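작은 사무실 비품 정리 FAQ

최종 수정: 12월
12월 | 글 마틸드 킨텔라

직원이 열 명 안팎인 사무실에서 문구와 소모품을 어떻게 보관하고 주문하는지 묻는 분이 많아 자주 나오는 질문을 모았습니다. 창고가 따로 있는 회사보다는 책장 하나, 서랍장 하나로 버티는 사무실을 기준으로 썼습니다. 지난번 글에 있던 라벨 프린터 항목은 내용이 길어져 이번에 줄였습니다.

무엇부터 시작해야 하나요?

꺼내 놓는 일부터 합니다. 서랍, 책장, 개인 책상에 있는 공용 물건을 한 테이블에 모두 올려놓고 같은 종류끼리 모읍니다. 저희가 잔브리지 사무실에서 처음 했을 때는 물건이 573점 나왔고, 그중 볼펜이 가장 많았습니다. 수량을 적을 종이를 미리 준비하세요. 모으면서 버릴지 말지까지 정하려고 하면 오전이 다 갑니다. 버리는 판단은 다음 단계로 미루는 편이 빠릅니다.

버리는 기준이 있나요?

나오지 않는 펜, 굳은 풀, 접착력이 떨어진 포스트잇은 바로 버립니다. 규격이 맞는 기계가 없는 토너와 심도 남길 이유가 없습니다. 다만 토너는 일반 쓰레기로 내놓지 말고 제조사나 판매처의 수거 방법을 확인하세요. 멀쩡하지만 1년 넘게 쓰지 않은 물건은 상자에 담아 날짜를 적고 한 분기만 더 둡니다. 그동안 찾는 사람이 없으면 내보냅니다.

공용 물건과 개인 물건은 어떻게 구분하나요?

위치로 구분하는 방법이 제일 오래 갑니다. 이름표를 물건마다 붙이는 방식은 두 달쯤 지나면 절반이 떨어집니다. 공용 선반에 있으면 공용, 개인 서랍에 있으면 개인이라고 정하고, 예외는 만들지 않습니다. 개인이 가져온 좋은 가위나 필통은 공용 선반에 두지 않는 것이 규칙입니다.

바구니는 어떤 것을 쓰나요?

구멍이 뚫린 플라스틱 바구니면 충분합니다. 뚜껑이 있으면 안을 안 보게 되고, 천으로 된 것은 모양이 무너집니다. 손잡이 구멍이 있으면 선반 높은 칸에서 꺼내기 쉽습니다. 사기 전에 선반 안쪽 깊이를 재세요. 문을 닫는 수납장이라면 경첩이 튀어나온 만큼 빼고 계산해야 합니다. 저희는 안쪽 깊이가 317mm인 선반에 깊이 304mm짜리 바구니를 넣었는데, 손가락이 들어갈 틈은 남았습니다.

한 바구니에 몇 종류까지 담나요?

한 종류가 원칙이고, 작은 물건은 지퍼 파우치에 한 번 더 담아 넣습니다. 클립이나 압정처럼 구멍으로 빠지는 것은 반드시 파우치나 작은 통을 씁니다. 파우치 색은 크게 신경 쓰지 않아도 되지만, 같은 색이 여러 개면 안에 든 것을 헷갈리니 지퍼 고리에 꼬리표를 답니다.
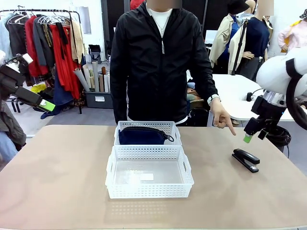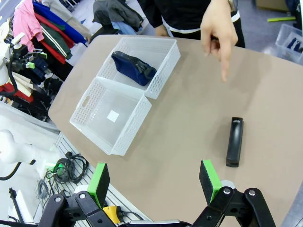
흰색 바구니 두 개와 남색 지퍼 파우치

라벨은 어디에 붙이나요?

선반 앞면에 붙이는 것이 기본입니다. 바구니에만 붙이면 바구니를 통째로 들고 갔을 때 빈자리가 무엇의 자리인지 알 수 없습니다. 선반과 바구니 양쪽에 같은 이름을 적으면 되돌려 놓을 때 편합니다. 글씨는 손으로 써도 됩니다. 이름은 사람들이 실제로 부르는 말로 적으세요. '사무용 제침기'라고 적어 두었더니 다들 스테이플러 심 빼는 것이 어디 있느냐고 물어서 결국 바꿨습니다.

스테이플러, 펀치, 테이프 커터는 몇 개가 적당한가요?

열 명 기준으로 스테이플러 두 개, 펀치 한 개, 테이프 커터 두 개를 권합니다. 하나는 복합기 옆에, 하나는 공용 선반에 둡니다. 더 사면 오히려 개인 책상으로 흩어집니다. 심은 규격을 한 가지로 통일하세요. 규격이 섞이면 걸림이 잦아지고, 멀쩡한 기기를 고장으로 오해해 새로 사게 됩니다.

재고는 얼마나 두어야 하나요?

복사용지는 2주치, 나머지 문구는 한 달치면 됩니다. 많이 사면 단가는 내려가지만 보관할 자리도 비용입니다. 베느빈다 카힐류 씨가 관리하는 리타드 쪽 사무실은 용지를 한 번에 석 달치 받았다가 여름에 습기를 먹어 급지 오류가 계속 났다고 합니다. 용지는 바닥에서 띄우고, 포장을 뜯지 않은 채로 눕혀 보관하세요.

주문 시점은 어떻게 알 수 있나요?

바구니 뒤쪽에 마지막 한 묶음을 따로 두고 그 위에 주문 카드를 올려 둡니다. 카드가 나오면 담당자 자리의 접수함에 넣습니다. 카드에는 품명, 규격, 한 번에 살 수량, 구매처를 적습니다. 스프레드시트를 쓰는 곳도 있지만 작은 사무실에서는 입력이 밀려 실제 수량과 금방 달라집니다. 카드를 자꾸 잃어버린다면 고리로 묶음에 걸어 두세요.

비용은 얼마나 드나요?

바구니와 파우치, 라벨 용지까지 합쳐 큰돈이 들지는 않습니다. 문구 자체의 비용은 사무실마다 다릅니다. 참고로 저희의 한 사람당 월평균 문구비는 약 1,431원이었습니다. 복사용지와 토너는 뺀 금액입니다. 인쇄량이 많은 업종이라면 용지와 토너를 별도 항목으로 잡아야 비교가 됩니다.

담당자는 한 명이어야 하나요?

주문은 한 명이 하고, 선반 점검은 돌아가며 합니다. 주문자가 둘이면 같은 물건이 두 번 옵니다. 점검은 10분이면 되고, 오후 5시쯤 사람이 덜 움직일 때가 좋습니다. 담당자가 휴가일 때 대신 주문할 사람과 쇼핑몰 계정 위치는 접수함 안쪽에 적어 둡니다. 비밀번호는 적지 마세요.

정리해도 금방 흐트러집니다. 왜 그런가요?

자리가 너무 멀거나 너무 꽉 찬 경우가 대부분입니다. 매일 쓰는 물건은 허리에서 눈높이 사이에 두고, 바구니는 윗부분을 조금 비워 둡니다. 같은 물건이 계속 엉뚱한 곳에서 발견되면 사람을 탓하지 말고 그 근처로 자리를 옮기세요. 저희는 택배용 칼과 테이프를 세 번 옮긴 끝에 출입문 옆에 두었습니다.

재택근무자에게도 비품을 보내야 하나요?

회사 방침에 따릅니다. 보낸다면 품목을 정해 한 파우치에 담고, 목록 한 장을 같이 넣습니다. 소모품은 돌려받지 않고, 스테이플러나 계산기처럼 오래 쓰는 것만 대여 기록을 남깁니다. 기록에는 이름과 품명, 보낸 달이면 됩니다.

회의실용 문구는 따로 두나요?

보드마커와 지우개는 회의실에 두고 공용 선반 재고와 따로 셉니다. 마커는 눕혀서 보관합니다. 흐리게 나오는 마커를 다시 꽂아 두는 습관이 가장 골치인데, 회의실 안에 작은 휴지통을 놓고부터 줄었습니다. 유리 보드와 일반 보드에 함께 쓸 마커라면 한 자루만 사서 먼저 지워 보고 주문하세요.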